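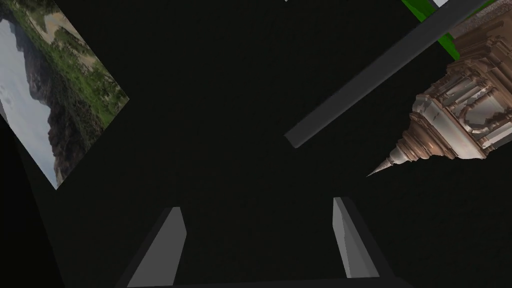
Figure 6.1 Landscape with rocky ridge and green slopes

CHAPTER 6
What "Shop Local" Claims, and What It Can Show

Key terms in this chapter: retained spending, leakage, local share, stated preference, displacement

6.1 The sign in the window

Walk down the main street of nearly any American town of middling size and you will find a sign telling you that money spent there stays there. Often the sign has a figure on it, so many cents of every dollar. The figure is printed in large type, and the source, if there is one, is printed in small type or left off.

Students who want to run a shop should be able to read that sign the way they would read a supplier's price list. Who came up with the figure? What counted as "local"? What happened to the dollars that were left out? A shopkeeper who repeats the claim without being able to answer is making a promise about other people's spending, and sooner or later a customer will ask.

This chapter doesn't argue that small shops are bad for towns. The authors like small shops and one of us kept one for nine years. But liking a thing is poor training for measuring it, and the measuring in this corner of retail has been weak for a long time. Chapter 5 dealt with how a store sets its prices. We now follow the money after it has gone into the register.

6.2 The Minside campaign

Our running case is the town of Minside, where the merchants' group launched a campaign called Keep It Here in January. The campaign had posters, a punch card, and a claim: shoppers who moved their gift buying to downtown stores would keep most of that money in town. The posters said "most." The leaflet handed to store owners said "two thirds." No working was attached to either one.

Cormac Nic Giolla owns Gernorance, a gift and housewares store on the north side of the square, and he was asked to put up the poster. He did. Then he sat down with his own books, and what he found there bothered him enough that he shared the figures with us.

Take a single sale, a serving bowl priced at $80. Sales tax is left out here to keep things simple. The money goes like this:

Wholesale cost, paid to the maker: $40
Wages for store staff: $14
Rent: $11
Freight, power, and insurance: $6
Payment and inventory software: $4
Left for the owner: $5

The bowl comes from Vītola, a pottery studio two states away. So half the price has left Minside before the lights are even turned on. The landlord is a family trust with a mailing address in another county. The software is a package called Midedeo, billed monthly from wherever Midedeo does its billing. Freight and insurance go out of town too. The power company has a small crew in Minside, and how much of the electric bill comes back as their pay is anyone's guess. We'll call it nothing, and note that this is a little unfair.

Wages and the owner's share come to $19. That is the part of the sale with a fair claim to be called local on the first pass, and it is less than a quarter of the price. It is a long way from two thirds.

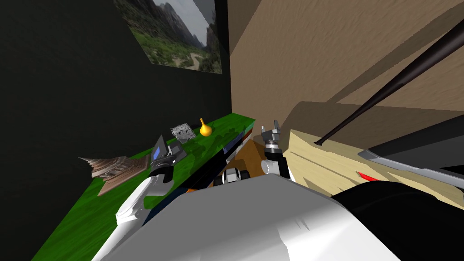 It would be easy to stop at that point and call the poster false. Resist this. The $19 covers only the first pass, and some of it gets spent again at other Minside businesses. The clerk buys lunch. The owner pays a local kid to shovel. Each of those purchases has its own leaks, usually large ones, and the amounts shrink fast. If each later round keeps the same share as the first, the whole chain adds up to roughly a third of the original sale, and there is no good reason to think that a sandwich or a tank of gas behaves like a serving bowl. The poster might do better with a different store. A bakery that rents from a neighbor and makes its own goods will keep more. A store like Gernorance, which sells things made elsewhere, will keep less, and most gift stores look like Gernorance.

What counts as local?

Suppose Vītola were across the river instead of two states away. Would the $40 count? The river is a county line. The merchants' group draws its membership from one side only, but its shoppers come from both. Draw the border one way and the local share jumps. Draw it the other way and it falls back. Nothing about the bowl has changed.

This is the first thing to check in any study you are handed. Look for the map. If the border was picked after the numbers came in, put the study down. If there is no border given at all, you can't tell what the word "local" is doing in the sentence, and neither can whoever wrote it.

6.3 Asking shoppers

The second leg of the Minside claim was that people wanted to buy downtown and would pay more to do it. This rested on a survey. Zixuan Jin, then a graduate student in retail planning, went through the forms after the campaign had already quoted from them.

Cards were handed out at the registers of member stores, 678 in all, and 300 came back. That is a decent return. It's also a return from people who were standing inside a downtown store when they were asked how they felt about downtown stores. People who had quit coming years before were not in line to get a card.

The question itself read: "Would you be willing to pay a little more to support your local businesses?" Try saying no to that with the owner looking at you. Jin set the answers next to punch card records and found that many of the shoppers who said yes never filled a single card. Her notes are careful on this. An empty punch card might mean a shopper who didn't care, or one who lost the card, or one who hates punch cards. The records can't tell these apart. What they can't do either is support the line in the campaign's spring letter, dated April 14, 2025, which said that shoppers had "voted with their wallets." No wallets were looked at.

The gap between what people say they would do and what they do is old news in retail, and you'll meet it again in Chapter 9 with returns policies. For now, use the term stated preference for the first thing and keep it well away from your sales forecast.

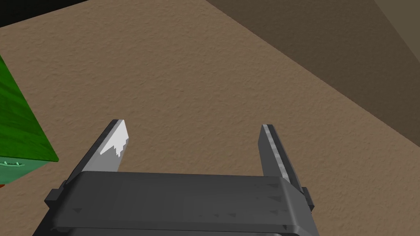

6.4 The store next door

Even real sales can mislead. Gernorance had a good February. The store credited the campaign, and it may have been right. It also had a competitor on the same block close for repairs in the same month, and gift buyers who would have gone there had to go someplace.

When one store's gain is another store's loss, we call it displacement. For the owner who gains, displaced sales spend just as well as any others. For the town, they add nothing. A campaign that reports only the winners' figures will always look like a success, and campaign reports tend to be written by people who would like to run the campaign again.

A fair test would have needed three things that Minside didn't have: sales figures from before the launch, figures from all the stores on the square and not only the pleased ones, and some similar town that had no campaign. The last is hard to get. The first two could have been had for the price of a few phone calls, and the group had set aside $400 for posters.
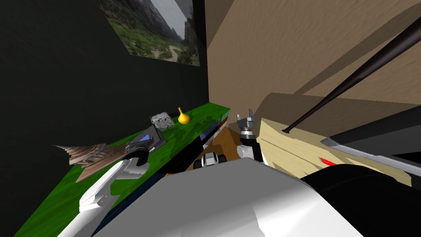 Figure 6.2 Framed canyon landscape on a dark wall

6.5 What is left to say

A skeptical reader may ask what an owner is supposed to put in the window, then. Nic Giolla took his poster down and replaced it with a card listing who his staff were and which goods had been made in the county. It was a short list. He says sales didn't move either way, and given what was said in 6.4 we wouldn't lean on that even if they had.

There may be good reasons to want shops downtown that have little to do with retained spending. People like having somewhere to walk. Older residents may not drive. An empty block is unpleasant and can bring down the rents around it. These reasons are harder to print as cents on the dollar, and they've been pushed aside by a number that mostly doesn't hold up. Whether they hold up any better is taken up in Chapter 7, where the evidence is thinner still.

Before you read on

Find one "shop local" claim with a figure in it, from a poster, a website, or a shopping bag. Write down the source, the border used, and the kinds of stores covered. If you can't find one of these, write to whoever made the claim and ask. Keep the reply, or a note that none came. You will need it for the worksheet at the end of section 6.6.

6.6 Tracing a sale

We start with the simplest case, a store that buys all of its stock from one supplier and owns its building. Few such stores exist, but the sums are short.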